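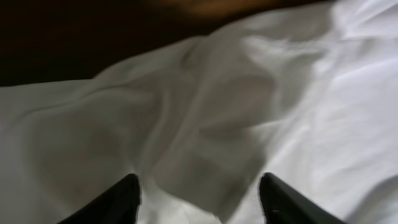
I used to boil wash everything white, every week, and then wonder why it all went the colour of weak tea. My gran did it that way and so did my mum, so it never crossed my mind to question it. Then we moved to Rardale, where the water is so hard you can practically chew it, and within one winter my whites were grey and stiff as cardboard. A big piece of white cloth bunched up in soft folds is still one of my favourite sights in the house, and these days I can get mine looking (nearly!) as good as new.

Start with less powder. I was putting in far too much, and in a front loader it just doesn't rinse out. Look on the side of the box, find the line for your water and your size of load, and stick to it. If your towels foam when you run them through a plain warm wash with nothing in the drawer, you've got old powder in there. I ran mine three times before the water came clear.

Give things room. One double sheet and a couple of pillowcases is a load in my machine, however much I'd like to cram the duvet cover in as well. Do up the buttons on the cover first or it will swallow every sock you own and hold them in one damp corner until ironing day.

Soaking

For anything properly dingy I fill the bath with hand-hot water, stir in a scoop of oxygen bleach until it's all dissolved, and leave the lot overnight with the door shut (the cat drinks out of the bath, so the door really does matter). Wash as normal in the morning. Don't do this with silk or wool – I lost a very nice vest that way. Chlorine bleach I've given up on, it turned the polyester in my old pillowcases yellow and there was no getting it back.

Soda crystals are cheap and I put a couple of spoonfuls in with every white wash now. I buy mine at the hardware shop in Brostcombe, where the bag is bigger and they'll carry it to the car for you.

Vinegar in the softener drawer: I know people swear by it. I did it for a year and my towels were softer, but then the manual for the new machine said to leave it alone on account of the rubber seals, so I stopped. A good hard shake of each towel before it goes on the line does nearly the same job.

Drying

Outside if you possibly can. Sun is the best whitener going and it's free. I peg sheets by the hem, folded over the line by a hand's width, and they come in needing hardly any ironing. From November on I'm stuck with the airer on the landing, and there I put a sheet across two rails so the air gets up the middle. Window open a crack, even when it's perishing.

Stains, quickly

Tea and coffee: cold water straight away, then the soak.
Blood: cold water and plain soap, never hot.
Candle wax: freezer for an hour, pick it off, then brown paper and a warm iron.
Make-up on pillowcases: a dab of washing-up liquid rubbed in with your thumb.
Rust spots: lemon juice and salt, out in the sun, and rinse it well afterwards.

And turn your towels round in the cupboard! Clean ones go at the bottom of the pile, so you're not wearing out the same 3 for ever while the rest sit there going musty.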